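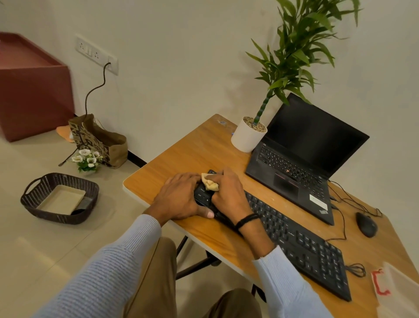
First-person demonstration

Search
Enter search term
Go

First-person demonstration is a way of gathering examples for a learning system in which a person carries out an ordinary task while a camera at head height records the hands and the things they touch. The recordings are used to train robots and other machines that have to handle objects. The method is also called head-view recording, and in older project papers "worn capture."

Background

Early collections of robot examples were mostly made by remote control. An operator steered an arm through a task, and the motor positions were stored with the video. This gave exact data but was slow, and it tied the work to laboratories that owned an arm. First-person demonstration drops the arm and keeps the view. The person doing the task needs only a camera and a task sheet, so recording can be done in homes, shops and small offices.

The drawback is that a video of a hand holds no motor positions. These have to be estimated afterward from the images, and the estimate gets worse when the fingers are hidden by the object or by each other. Loose sleeves that slide over the wrist cause the same trouble.

Procedure

A session begins with a short task sheet. The sheet names the goal and the objects but usually leaves the order of the steps to the person, as a wide spread of methods is wanted. Desk cleaning is a common choice. It takes little space, uses both hands and mixes large wiping strokes with small movements between keys.

In keyboard cleaning, one hand normally steadies the keyboard while the other does the work. A small cloth is held bunched in the fingers and rubbed over the keys. Other hand-held items may be brought in during the same session, and the change of grip from a cloth to an upright cylinder is useful to the learning system in its own right. Laptops and mice are generally left in place on the desk, as are plants and household goods nearby. A system trained only on bare tables tends to do badly in furnished rooms. 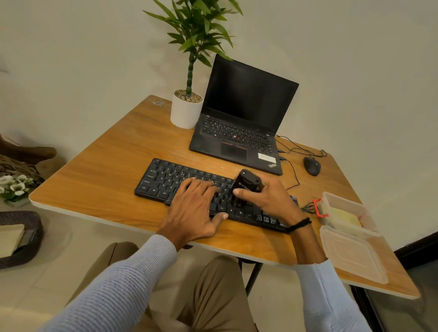
Labeling

Each recording is cut into clips, and each clip is given a short sentence such as "wipe upper-left keys with cloth." Labelers mark the moment a hand closes on an object and the moment it lets go. The steadying hand is labeled separately — a step many early collections skipped, with the result that trained systems pushed the keyboard across the desk. Clips in which both hands leave the view are kept but flagged.

The labeling program Dreltum, written by Cyprian Szulc and Lumturie Obradović, stores the two hands as parallel tracks. It replaced a single-track format that could not show one hand holding while the other moved.

The Gedunby collection

The Gedunby collection is a set of desk and kitchen tasks recorded by the firm Grevuvora under the direction of Zixuan Yao. Its first release, dated 30/04/2021, contained 599 clips covering 21 tasks. A corrected release raised the number to 611 after clips wrongly marked as duplicates were restored. A planned extension to 3,000 clips was not completed.

Criticism

Skye Mowat has argued that desk tasks are overused because they are easy to record, and that collections built on them say little about lifting or carrying. Finlay Ritchie raised a different point in a review of the Gedunby labels: "wipe" and "rub" were used for the same motion by different labelers. Later releases use "wipe" only.

Privacy is a further concern. Recordings made in homes can take in papers, screens and other people, and most projects now ask for a check of the room before filming starts.

See also

Remote operation
Imitation learning
Ramasamy grip chart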